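**The Narrower Fingers**

By the time the third gripper came, I had stopped reading the covering letters. The first had been from Molleo, and had used the word "dexterous" five times on one side of paper. The second, from Dunlow, came with a certificate. The third was simply a box with the fingers in it and a note saying *these are narrower*, and I warmed to it at once.

The job was to take old computers apart. Head office at Nordin had bought 2,506 of them from a bank, on the grounds that there must be something in there worth having, and my department was to find a machine that could get it out. My department was me, a bench and a man on loan from Accounts who had once put up a shelf.

We gave each gripper the same test. It had to find the drive caddy, lift it clear and stand it in the tray. After that came the small board, which went in the slot at the front, and then the power supply, which went wherever we could persuade it to go. A person with a screwdriver and a mild grievance could manage the lot in 516 seconds. I know because I was the person.

Molleo's gripper had a soft touch. It had such a soft touch that it would close on a drive, consider it, and let go again, like someone shaking hands at a funeral. The software logged each of these as a success. Dunlow's had no such scruples and came up holding the drive, the caddy and a length of cable that had been attached to something else. The software logged this as a success too. I began to see how the software had got on so well in the company.
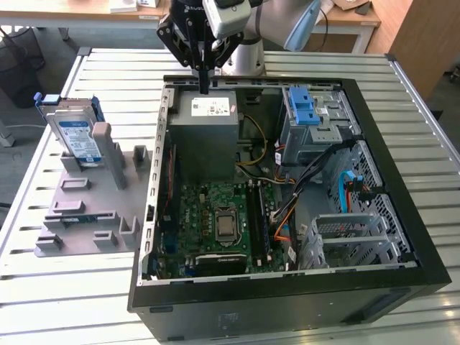 Issue 70

The narrow fingers went down into the case like a heron's beak. On the way to the power supply they passed within a whisker of everything I had been told not to break, and I found I was breathing in on the arm's behalf. The man from Accounts held the stop button in both hands. He had asked for the job, and I think it was the first thing at Nordin he had ever been allowed to stop.

"It's looking at the label," he said.

"It can't read the label."

"It's got a camera."

"So has my phone," I said, "and that can't find the car."

The fingers hung there. On the screen the wrist camera showed us a patch of grey metal, very large, with a green square drawn round it and the word *bolt*. Promer, who made the controller, had assured us in June that it could tell a bolt from a shadow in any ordinary light. I got up and moved the lamp. The green square moved as well, and now the bolt was my sleeve.

We tried it with the lamp off. We tried it with the blind down, and with the man from Accounts standing on the other side, where he cast less. At a little before five the arm made up its mind, slid across, took hold of the blue tab on a drive caddy and lifted it out as neatly as you would take a slice of toast from a rack. It stood the thing in the tray. Neither of us spoke. The software logged a failure.

I wrote my report that evening. I said the narrow fingers were the best of the three by some distance, that the camera needed a better lamp or a duller sleeve, and that the controller should be asked for its opinion less often. Head office wrote back to thank me for my clear recommendation and to say they had ordered the Molleo, which came in a nicer colour.

The man from Accounts asked if he could keep the button.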